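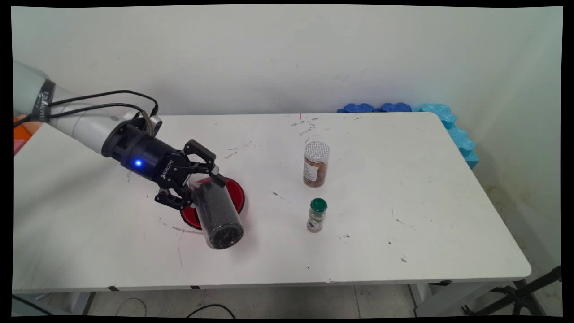
## Jar handling set: should tilted grasps be kept?

**kostimby_ops** wrote (Thursday):

The Kostimby site has submitted 97 demonstrations of the spice jar task. Members are asked to state whether episodes in which the jar is held at a tilt should remain in the training set. Our position is that they should.

**daza_review** wrote:

We do not agree. The Daza guidelines call for an upright grasp before transport. Of the first 50 episodes reviewed, 30 depart from that rule. They should be recorded again.

**nirkwood_lab** wrote:

The guidelines were written for boxes. A clear round container with dark contents is a harder object, and a policy trained on upright grasps alone will have no example of recovery. Nirkwood supports keeping them, with a separate label.

**daza_review** wrote:

A label is acceptable if it is applied by 2 reviewers. We maintain our objection to unlabeled episodes.

**kostimby_ops** wrote:

Agreed. Please also advise whether the tabletop must be wiped between episodes. Skestcombe requires it and we currently do not.

**skestcombe_data** wrote:

Once per session is sufficient. Our written instructions will be corrected.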